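How I score a bin picking run without fooling myself

I spent most of May comparing two grasp planners for our bin picking work, and the first result I got was wrong. Grerkow (our planner) looked way better than the baseline, and then Raili Lehtinen reran the whole thing and the gap mostly vanished. The trouble was in how I'd set up the trials, so this is the routine I use now. It's not fancy!

First, pick your object set and stick with it. Ours is 13 objects, mostly junk from drawers. You want a mix of easy stuff, like a toy brick, and stuff that makes depth sensing miserable, like anything shiny or dark. Give every object an ID and write it down before you run anything.

Next, make your layouts. I used to just dump things in the bin and go, and of course I'd dump them more nicely for the planner I was rooting for (I swear I didn't mean to). Now a script picks which objects go in and where, and both planners get the same 40 layouts. Run them in shuffled order. If you do all of A in the morning and all of B in the afternoon, you're also testing the light from the window.

Then decide what counts as a success. Mine is: the object leaves the compartment and ends up in the other one, no help from me. A drop on the divider is a fail. Write that at the top of your log — you will want to argue with it later.

Clamp your bin, too. If it creeps even a little between attempts, your calibration is off and you'll blame the planner.
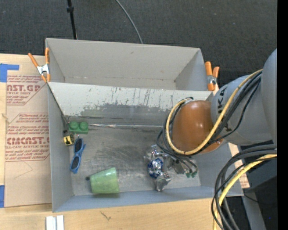 Spring clamps on both sides of the bin, with the gripper down in the front compartment.

For each attempt, log the layout number, the planner, the object ID and the outcome. I stop at 200 attempts per planner. On the rerun Grerkow got 169 of them, which I'm happy with, and I believe it this time.

Last thing: have somebody else score a batch from the video with the planner names hidden. Mavis Ruiz-Ortega did mine and disagreed with me on a few, all of them in my favor. Ouch.

Questions? Write to Leilani Delacroix, Haverford bin picking notes | © Leilani Delacroix | Back to top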